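Drorneris Home Notes
Storing and hanging photo prints
Share
Posted May 11, 2025

Most damage to photographs at home comes from light, damp and fingers. A few habits will keep a print looking the way it did when it left the lab.

Handling
Wash and dry your hands before you open the box. Hold prints by the edges, or put on cotton gloves. Clear a table larger than the print and lay down a clean sheet of paper first. If a print arrives rolled, leave it face up under a flat board for 2 days.

Mounting
Use acid-free mat board and photo corners. Household sticky tape turns yellow and bleeds through the paper, and it can't be taken off without tearing. Leave a small gap between the print and the glass, as the surface can stick to it in humid weather. A mat does this job well enough.

Choosing a wall
Keep prints out of direct sun and away from the stove, the bathroom and outside walls that sweat in winter. A hallway is often the best place in the house. For large frames, use two hooks set apart and check them with a level. Sternier hooks are fine for plaster, but a heavy frame should go into a stud.

Storing the rest
Stand boxes on a shelf off the floor. The basement and the attic are both poor choices. Put a sheet of tissue between prints, and write on the back in soft pencil only, near the edge. Our own collection is over 1,000 prints, and the Canpolat boxes we use hold 124 each with tissue between.

Scans and files
Scan anything you can't replace and keep copies on two separate drives, one of them at someone else's house. If an old desktop is being retired, copy the picture folders off it and open a few of the files from the copy before you take the computer apart.
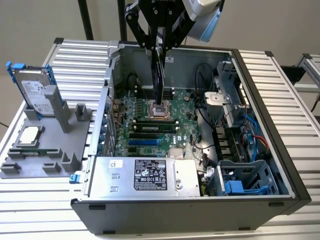
Cleaning the glass
Spray the cloth, never the glass. Liquid runs down behind the frame and soaks into the mat. For acrylic, use a soft damp cloth and no ammonia. Dust the top edge of the frame every month or so, and look over the backs each August for silverfish and loose wire.

Filed under: Walls and Frames
Viewed 1,582 times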